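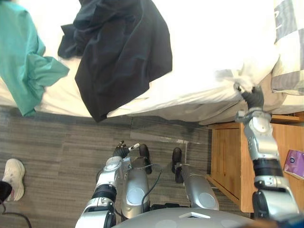

Pejman Rahimi asks whether a stent coupon that survives bending will also survive torsion, and whether one test can stand in for the other. Our laboratory's position is that it cannot. A short thread follows.

1/ Peripheral stents placed behind the knee are twisted each time the patient walks or sits. Bending data alone do not describe that load. The Trurach torsion fixture holds each specimen in a silicone tube and rotates one end while the other stays fixed.

2/ The current fixture has 49 stations. All are driven from a single shaft, so every specimen sees the same angle. Angle is checked at the tube wall and again at the grip, as the two readings seldom agree on a soft tube.
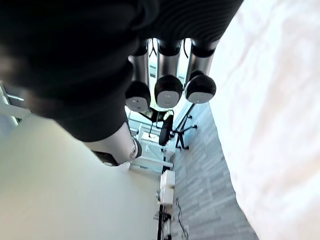

3/ Grip slip remains the most common cause of a void test. In February we replaced the barbed ends with clamped collars from Salameh. Of 1151 inspections logged after the change, 80 showed slip large enough to require a restart.

4/ Clients often request a higher test speed to shorten the schedule. We will raise it only after a strobe check shows that the stent still follows the tube. The Nultton samples did not pass this check at the speed requested and were run slower - the report states both values.

5/ Bath temperature, tube lot and inspection interval are recorded for each station. Please send tubes from one lot where possible. Mixed lots will be accepted but reported separately.

6/ The revised torsion protocol, Skesov issue 4, takes effect June 17, 2026. Tests already under way will finish under issue 3. Comments on section 90 may be sent to the laboratory office by reply to this thread.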